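Progress report to the Blomqvist fund, second period
Project: Good practice rules for household robot arms in simulation
Submitted by Kummont, 25 July 2026

## Where we are

The grant pays for a written set of rules that a lab can follow before it moves a household manipulation task from simulation to a real arm. At the end of the first period we had a draft outline and no test material. We now have a full draft of the rules for opening and closing furniture, and a first round of checks against recorded simulation runs.

We reviewed 193 runs. Of these, 180 had complete logs and could be scored. The other runs stopped writing contact forces before the arm came to rest, and we have left them out of every result in this report.
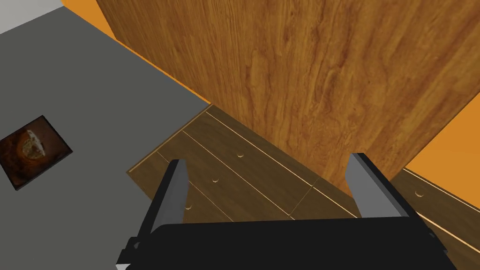
*Report text: Yolanda Valderrama. Run review and scoring: Jairo Sotelo.*

Drawer fronts with small round knobs took up most of the review time. A parallel gripper has little to hold on a knob of that shape, and the draft rules had treated all handles alike. We split the section in two. Bar handles keep the original text. Knobs now have their own entry, which reads as follows:

> 4.3 The fingers shall be open before the gripper enters the approach zone. The approach shall be along the line of drawer travel. The controller shall confirm contact on both fingers before any pull begins. If contact is confirmed on one finger only, the arm shall back out along the same line and stop.

The last sentence replaced an earlier version that allowed a second try straight away. Reviewers at Gadby objected to that version, and we agree with them. A retry from a bad position tends to push on the neighboring drawer, and the log then shows a success that should have been marked as a fault.

## Changes to the draft

- Section 2 (workspace limits) now asks for a stated clearance to any tall furniture next to the target. The old text only covered walls and floor.
- Section 4 has separate entries for bars and knobs, as above.
- Section 5 (force limits) is unchanged. We still need figures from hardware.
- Section 6 (record keeping) requires the camera view, joint positions and contact forces to be saved on one clock. Two of our own setups did not meet this and have been fixed.
- The word "safe" has been taken out of the scoring sheet. Scorers used it in different ways. The sheet now asks whether each rule was met, not met, or could not be judged from the log.

## Problems and delays

The hardware trials at Rarkura have not started. Their arm was down for repair and the lab schedule moved – we expect access in August. Until then, all findings apply to simulation only, and the draft says so on its first page. Drawer friction is the main open question. Our simulated drawers slide with the same resistance along their full travel, and real ones often don't.

Scoring was also slower than planned. Each run took roughly 7 minutes, mostly spent lining up the camera view with the force log by hand on older recordings. The new rule in Section 6 should remove that step for new material.

## Spending

Spending is within the approved budget. We have moved part of the travel line to scoring time, as agreed with your office by email. The Rarkura trial money has not been touched and we ask to carry it into the next period.

## Next period

1. Run the knob and bar entries on hardware at Rarkura.
2. Set force limits for Section 5 from those trials.
3. Send the revised draft to Gadby for a second review.
4. Begin the section on hinged doors.

We would like a decision on the carry-over before the trials begin. Jairo Sotelo can send the scoring sheets and the list of excluded runs on request.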